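Subject: Re: Small-group wildlife trips in June?

Hi all,

I can help with this one! We did the Estanari delta trip with Muser last June and I'd go again tomorrow if my knees allowed it.

> Has anyone on the list booked with either Prikura or Muser for
> the delta? We want a small group and don't care much about fancy
> rooms. Mostly hoping for otters and wading birds. Also wondering
> if the boat add-on is worth paying for.

We had 12 people in the group, plus two guides, and it never felt crowded (well, maybe at breakfast). The first two nights are in Polat, which is a sleepy little town with one good bakery, and then you move out to the lodge on the water. Bring a flashlight for the lodge. The generator goes off at ten and the path to the cabins is all roots.

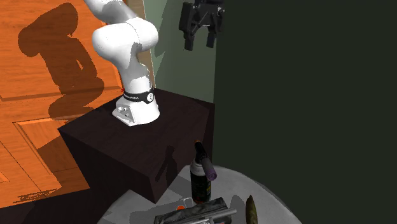
On the boat — yes, pay for it. It was 800 extra per couple when we went, and I grumbled the whole way to the dock, but the early run up the side channels was where we got our otters, a mother with pups, so close I forgot to lift my binoculars. The walking trips were nice too, but you mostly hear things plopping into the water ahead of you.

Birds were terrific. Herons everywhere, spoonbills on the mudflats at low tide, and something brown that the guides argued over all through dinner.

I haven't traveled with Prikura so I can't compare. Their brochure puts all the nights at the lodge, and I'd miss the Polat part, especially that bakery (get the one with the walnuts).

Bugs were bad after 6 p.m. Long sleeves, and more spray than you think!

Happy to send our packing list off-list if you want it.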